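Student project report: cataloguing the Okaven cassettes
8/22/23

I came to this project because I'd been buying odd second-hand tapes for years, and my tutor suggested I might as well get some marks for it. Okaven was a tiny label that put out regional folk, brass and early electronic music on cassette, mostly in runs of 50 copies. Our department was given a big box of them, plus the label's old order book, and my job was to listen, note down what was on each one and work out which pieces had been released before.

The order book lists 1283 tracks. I didn't get through them all (sorry!) but I did finish the whole of the Fledasmont series, which I'd happily play to anyone. It's mainly village bands with a drum machine added on top, and on side two of the third tape there's an accordion waltz that slides into something very close to dub. I must have played it every morning for a fortnight.

Listening was slow going. I used the portable Dow player from the music store cupboard, and it drifts flat as the batteries get low, so I checked the pitch against a tuning fork before each side. Twice I'd written down the wrong key for an entire tape and had to start again.
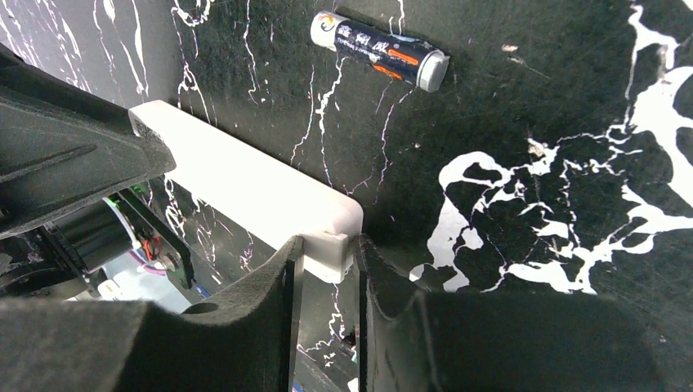 What I found out about the music

The biggest surprise was how much the bands borrowed from each other. One tune, a quick dance in a minor key, turns up under four different titles — and once as a slow hymn with a choir. I'd expected the electronic tapes to stand apart, but they use the same melodies, just played on cheap keyboards with the vibrato turned right up.

The sleeve notes weren't much help. Carkard, who printed the inlay cards, seem to have mixed up the sides on at least one release, so I went by ear wherever the two disagreed.

What's left to do

My write-up came in just under the 4000 word limit, with the track list as an appendix. In September I'm going back to the brass tapes, starting with the 2 that have no labels at all.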